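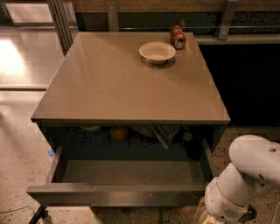

Drawer and Tabletop Set, Ditbridge trial
Data card and buying notes
Written by Chrysanthi Balaskas. Last changed Tuesday, December 27, 2022.

Read this before you use the set to argue for a second arm. I was asked to write up the data and ended up writing up the budget as well, as the two have been treated as one question since July.

What is in the set

166 episodes on one piece of furniture, a low square unit with a glossy top and a wide pull-out drawer. The tasks are opening and closing the drawer and moving small household things. Each episode has head camera video, joint positions, gripper state and a one-line text label. Elikem Eshun and Mariama Sulemana did the driving. Labels were typed by whoever was driving and checked later by Akua Boateng, who rejected 27 episodes. Those are kept in the folder called rejected and are not part of the 166.

What is not in the set

A second room. A second drawer. Anything heavy, full of liquid or likely to break if dropped from knee height (the bowl was the limit of our courage). There is no force data either. The Skandville quote lists a wrist sensor as an extra and we did not buy it, so please stop asking me for contact forces.

Known problems

The top of the unit is shiny and throws glare back at the head camera. Depth is poor across the far half of it, and worse in the afternoon.

Drinks cans were used on their sides as well as upright. Episodes with a can lying down near the back edge should be treated as their own group. Mixing them in with the rest makes the averages look better or worse depending on who does the mixing.

Tape on the floor marks where the unit goes. It was moved once, between sessions 5 and 6, and the new position was not measured.
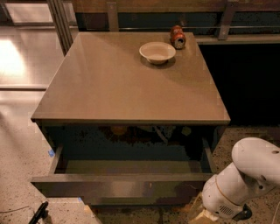 Time per episode was logged from the first arm movement to the last. It leaves out resetting the objects, restarting the software and walking over to push the drawer back in. Bastos used the logged figure in its proposal to work out how many episodes a day we would get from two arms. I don't accept that sum. One person can't reset two stations and drive both, and the proposal has no line for a second person.

What we were told it would cost

The purchase price was the easy part and I have no quarrel with it. These are the lines that were missing from the first budget:
Spare gripper fingers.
Delivery and the return crate.
Floor space, charged to us by the building.
Driver training, which Hukton called included and then billed by the day.
Storage for the video.
A support contract that becomes compulsory in year two.

Ewurabena Opoku has the invoices. Ask her for the real totals and don't copy numbers out of the slides.

Should this set be used to support a purchase?

For a narrow case, perhaps. It shows that a trained driver can work this drawer with this arm. It says very little about whether a policy trained on it would open the drawer in your kitchen, and the supplier's claim that results "carry over to similar furniture" came with no test behind it. I asked for one in writing and was sent a brochure.

If you are planning for next year, my advice is to rent for one more term, put the money saved into a second location and a few ugly, ordinary pieces of furniture, and then look at the question again. Elikem disagrees and thinks the rental rates are daft. His note is in the docs folder under budget_reply.

Splits

Train and test were divided by session. Do not reshuffle by episode. Neighbouring episodes are nearly the same and your test score will be flattering nonsense.

Use

Internal only until the rental agreement is settled. Corrections to Akua, complaints about the budget section to me.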